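Home | News | Letters | Planning | Sport | What's On

Udton bus shelter wins reprieve, still faces wrong way

The bus shelter on Premo Lane, which has turned its back to the buses since it was put up, will stay where it is for at least another year after councillors voted by seven to five to think about it again.

The shelter is sound, well lit and has a bench. It also opens on to a hedge. Passengers who sit inside have a view of privet and must lean out past the end panel to find out whether the 13 is coming. Drivers, for their part, see a blank wall and tend to keep going.

Residents handed in a petition in May with 217 names on it, asking for the shelter to be turned round. The council accepts that this is what they want. It has also found that turning the shelter round would mean the bench stood over a drain cover, and that the water company would like to be able to lift the drain cover.

"We're not against the shelter facing the road," said Councillor Bořivoj Kolář, who chairs the highways panel. "We'd have preferred it. But we are where we are, and so is the drain."

Contractors Jurčo, who installed it, say they followed the drawing. The drawing, put up on a screen at last night's meeting, has an arrow on it. Members spent a good part of the evening on what the arrow meant. Kolář took it to be the direction of the road. Councillor Emília Štefanec thought it was north. A man in the public seats said that if it was north then the church was in the wrong place as well, and was asked to wait for public questions, by which time he had gone for his bus.
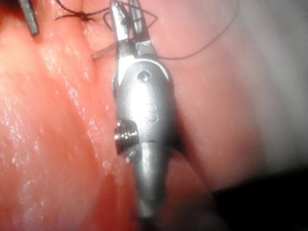 Udton Courier, Issue 217, page 5

Three options were put before the panel. The first was to rotate the shelter and move the drain, at a price the officers' report described as "significant" and then declined to print. The second was to take out the rear panel so that passengers could see through both sides. Štefanec said this would leave a roof on legs and that she had been rained on under one of those in Zuverum and didn't care to repeat it. The third was a mirror.

The mirror had its supporters. It would be fixed to a post in the hedge and angled so that anyone on the bench could see up the lane as far as the chemist's. Officers pointed out that the driver would still not be able to see the passenger, and that the hedge belongs to Dagmar Kopecký at number seven.

Mrs Kopecký was in the room. She said she had not been asked about a post, that she would say no if she were, and that people had been putting crisp packets in her privet ever since they were sat down facing it. She would be quite happy for them to look at the road.

Karabo Dlamini, who gets the early bus to work, told the panel that regular users had come up with a system of their own. Whoever arrives first stands at the kerb and shouts. In wet weather they take turns. "It works all right if there's two of you," he said. "If you're by yourself you just stand in the rain next to a bus shelter."

The bus company has told its drivers to slow down on the approach and look for feet, which can be seen under the back panel if the person has them on the ground. Dlamini said this had helped, although his neighbour is short and swings hers.

A motion to approve the mirror fell. A motion to approve the rotation fell too, when it became clear that the money would have to come out of gritting. Councillors then agreed to ask Jurčo for a fresh drawing, with the arrow labelled, and to hear back next spring. Kolář asked for it to be noted that the shelter had passed its safety check. Štefanec asked for it to be noted that she had voted against it in the first place, and the clerk, Emília Slanina, said she would look, but that her own recollection was of a show of hands with all of them up.

There was some good news for the other end of the village, where the stop outside the school is due to get a shelter of its own. It has been ordered from the same firm in the same style. Members asked which way it would face and were told that the order had gone in before the question came up.

The panel then moved on to dog bins, of which there are either four or five depending on whether the one by the weir is still attached.

The 13 runs hourly until 7pm. Passengers are advised to stand.

14 comments | 31 shares

Contact the newsdesk | Corrections | © Udton Courier | Back to top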